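Silence at meals on retreat – worth it or not?
Forum > Retreats and group practice

vustov_pilgrim
Back from four days at Lesdale, my first retreat. Meditation was fine, talks were lovely, but all meals in silence and I found it really hard. Felt like everyone was cross with me. Is this normal or am I just not built for it? Thinking of the October one but not if its the same.

candlewick3
Normal. First two days I wanted to scream. Third day I could taste the soup. Stick with it.

Senad Kovačević
Going to disagree. I've done it three times and never got anything from it. Best thing about a retreat is who you meet, and you meet them over food. Sit in silence in the chapel all morning, fine. Then let people talk at lunch.

candlewick3
You can talk on the evening walk though?

Senad Kovačević
When it's not raining. It was raining.

tanotell_jo
We do half and half at Tanotell – breakfast silent, supper not. Seems to suit most. The older ones grumble that supper gets noisy, the new ones grumble about breakfast. So it goes.

Oksana Koval
My teacher used to say silence at table is for listening, so if you spend it worrying what the others think then that's what you were given to listen to that day. Annoyed me no end at the time. I think she was right. Vustov, the feeling that everyone is cross – did you have that before you went?

vustov_pilgrim
Ouch. Yes probably.

Senad Kovačević
Or the room was just unfriendly. Not everything is a lesson.

Oksana Koval
Fair. But she asked.

vustov_pilgrim
He, but yes I did ask :)

mossgate
I'd try it at home before paying for another one. One meal a day, phone in a drawer, no radio, say your grace and eat slowly. Did it all through Lent and it stuck, mostly. I lay everything out first so I'm not up and down to the cupboard.

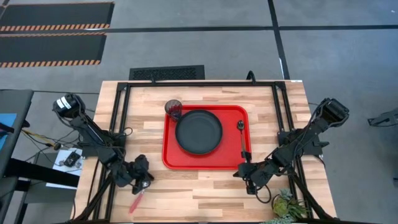
Plate, glass and spoon on the red tray

candlewick3
Like that. Do you read anything beforehand?

mossgate
A psalm, or a page of Tkachuk if I'm awake enuogh. Nothing during.

Senad Kovačević
Silence on your own I have no quarrel with. It's 100 strangers chewing I can't do.

tanotell_jo
Vustov, write to Lesdale and ask about a talking table. They had one in the side room last year, not advertised.

vustov_pilgrim
Didn't know that. Will email tonight. And will try the breakfast thing tomorow – wish me luck, the dog is not a quiet eater.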